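# Recording your first cloth-folding set with the Lennox hand grippers

Cloth was the task I was most scared of when our Lennox kit arrived, and it's now the one I'd tell everybody to start with! A washcloth can't break, it costs next to nothing, and you learn fast how the grippers like to be held.

You'll need both hand grippers with their marker blocks on, the head camera, a table with space around it, a mat and one cloth. Pick a cloth that stands out from the mat.

## Set up

1. Sit down first, then put the mat where your hands meet comfortably. I had mine too far forward for the whole first day (sore shoulders).
2. Switch on both grippers and wait for the green lights.
3. Put on the head camera and look down at the mat. Open the preview and check that both marker blocks show up when your hands are over the cloth.
4. Run the hand check in the Lennox app. Open, close, open, close, left then right.

## Record

Crumple the cloth, drop it on the mat and press record. Then go slow. Slower than that! Bilal Najjar has the neatest takes of any of us and he moves like he's underwater.

Pinch with one hand while the other waits open above the table. Once you have a good hold, bring the second gripper in, find a corner and spread the cloth out. Fold in half, fold again, let go, lift both hands clear and stop the take.
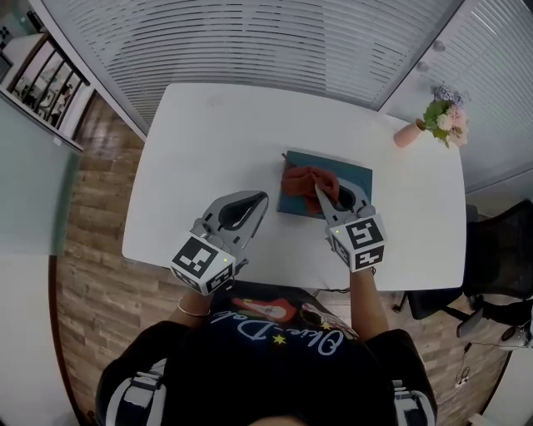
*Right gripper on the cloth, left one open and waiting.*

Try not to roll your wrists outward. The marker blocks sit at the rear of the grippers, and if the patterns turn away from the camera the app loses track of your hand. It beeps when that happens. One beep is fine, but with three or more I redo the take.

Takes of 30 seconds or less worked best for us. We got 375 keepers in our first week, and Etenesh Kahsay is already talking about 2,000.

## What I'd change

The finger springs are stiff, and my thumbs were done after almost an hour. Thin cloth also slips out if you grab just the edge, so take a good fat pinch. And the app still makes you name every take by hand (please, Lennox!).

Even so, I love this kit. Danjuma Okoro had never touched one before and was recording clean folds after 7 tries.

Next page: towels, which are the same thing with a lot more arm.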